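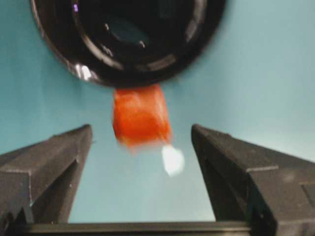 Low Water, Slow Boilers

The heating systems in Clernside were designed for a water supply that no longer exists. Most of the terraces on the north side of the town were fitted out when the mains came straight off the Zurkwood reservoir, which is soft water, slightly acidic, and low in dissolved minerals. Since the changeover to the Stolbridge borehole, the same pipes and heat exchangers have been handling hard water. The effects have taken several years to show up in repair records, and they are now showing up all at once.

Hardness is a measure of dissolved calcium and magnesium, usually given in milligrams per liter as calcium carbonate. Zurkwood water tested at 21. Stolbridge water tests at 229. When hard water is heated, calcium carbonate comes out of solution and sticks to the hottest surface available. In a combination boiler that surface is the plate heat exchanger on the hot water side, a stack of thin pressed plates with narrow channels between them.

A thin layer of scale does two things. It slows the movement of heat into the water, so the boiler must burn longer to reach the set temperature. It also narrows the channels, so flow drops. The householder usually notices the second effect first, as a shower that runs hot, then cold, then hot again. The boiler is cycling: the exchanger overheats, the sensor shuts the burner down, the water cools, and the burner lights again.

The fault is often misread. A cycling boiler can also be caused by a sticking diverter valve, a failing temperature sensor, or a blocked inlet filter. All three are cheaper to replace than a plate exchanger, and all three tend to be tried first. On one street behind the old Guerra mill, several homes had two or three parts changed before anyone measured the temperature difference across the plates. That measurement takes a few minutes with a pair of clip-on probes.

The heating side of the system is a separate matter. Radiator water is sealed in and circulates for years without being replaced, so the amount of scale it can deposit is limited by the amount of mineral in the original fill. The usual trouble there is corrosion. Steel radiators rust from the inside when air gets in, and the product is a fine black magnetic sludge that settles in the bottoms of the panels. A radiator that is hot at the top and cold along the bottom edge has sludge in it. A radiator that is cold at the top has air in it and needs bleeding.

The two problems meet when a system leaks. Every time the pressure is topped up from the mains, fresh mineral and fresh oxygen go in together. A household that tops up once a year has little to worry about. A household that tops up every week is adding scale to the primary exchanger and feeding the rust, and should have the leak found before paying for a flush.

There are three common treatments for the hot water side. An ion exchange softener removes the calcium and magnesium and replaces them with sodium. It needs a drain, a supply of salt, and space under the sink or in a utility area, and an unsoftened tap is normally kept for drinking. A phosphate dosing unit leaves the hardness in place but interferes with the way crystals form. It is small, fits on the cold feed to the boiler, and needs a new cartridge at the interval printed on it. Magnetic and electronic conditioners clip around the pipe. Results with these vary a good deal between houses, and the installers we spoke to in Clernside did not agree about them.

Temperature matters as much as treatment. Scale forms much faster at high settings. Many combination boilers in the town were left with the hot water set near the top of its range, where the user then mixes in cold at the tap. Turning the hot water setting down to a level that can be used with little or no mixing cuts the rate of deposit and costs nothing. This applies only to boilers that heat water on demand. A stored cylinder has to be kept hot enough to control bacteria, and its thermostat should not be lowered in the same way.

An exchanger that is already scaled can sometimes be cleaned in place. The engineer isolates it, connects a small pump, and circulates a mild acid descaler until the fizzing stops. The acid is then neutralized and the plates are rinsed. If flow does not recover, the part is replaced. One Stolbridge workshop keeps a log of its cleaning jobs: of 161 exchangers treated, 70 were later replaced anyway.

Clernside homes still on their original pipework should have the inlet filter checked at the next annual service. The change in water chemistry loosened old deposits in the street mains, and grit from them is still arriving at the meters, mostly in October when demand shifts and the flow in the lower mains reverses.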